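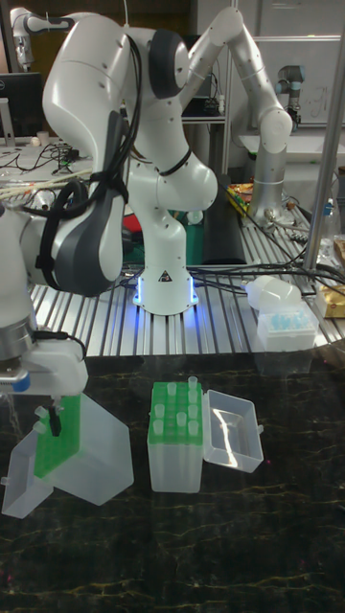

Attachment 1 – Bravo cell, arm over the open tube boxes, both lids folded back.

Ticket 468
Project: Fomico tube handling
Cell: Bravo
Category: Operating rules / collision stop
Status: Closed
Opened: 18 August 2024

Reported problem
Arm goes into protective stop on the way down to the left tube box. Error on the pendant is "force limit exceeded, Z". Happens on some runs and not others. Same program, same tubes. Operator clears the stop, restarts, and the next run usually goes through.

First reply
Please send the program version, the speed setting and a note on how the boxes were set down. Don't raise the force limit to get past the stop. That setting belongs to the cell risk assessment and can't be changed from the pendant under site rules.

Reporter
Program is Drudetti pick 262, no local edits. Speed was at 100 percent. Boxes are put down by hand with the lids open. We line them up by eye. The force limit has not been touched.

Support
Two things to fix before we look at the program.

Speed: the cell rule says reduced speed for the first run after any change to the layout. Moving a box by hand counts as a change. Full speed only after one clean run.

Placement: the program assumes the rack is where it was taught. There is no vision check in 262. If a box is a little off, the fingers come down on a tube cap or the edge of the rack, and the force limit does what it should.

Please make a stop block for each box so it can only sit one way, reteach the approach point, and try again at reduced speed.

Reporter
Stop blocks are in, printed from the Flastico template. Approach point retaught. Left box ran clean at reduced speed, then clean at full speed. Center box stopped once. The lid had swung partway up and the wrist touched it.

Support
Then the lid needs to go in the start check too. Lids must be flat on the table before start. If a hinge won't stay down, take the lid off and store it outside the reach of the arm.

Also a look at the attachment: there are loose cables on the slotted table behind the boxes. Route and tie them before the next run. The cables strapped along the arm need slack at each joint, so move it by hand in freedrive through the full path and check that nothing pulls.

Reporter
Cables tied down. Freedrive check done, one strap moved. No stops since on either box.

Resolution
No fault in the arm or gripper. Stops were caused by box position and lid position. Force limit unchanged. Start check for Bravo now reads:

Boxes against the stop blocks
Lids flat or removed
Table cables tied, nothing loose in the path
Reduced speed for the first run after any layout change
After a protective stop, find the contact point before restart and write it in the log

Rule 2 of the cell sheet (restart after a stop) was reworded to match the last line. Review of the sheet is due in October.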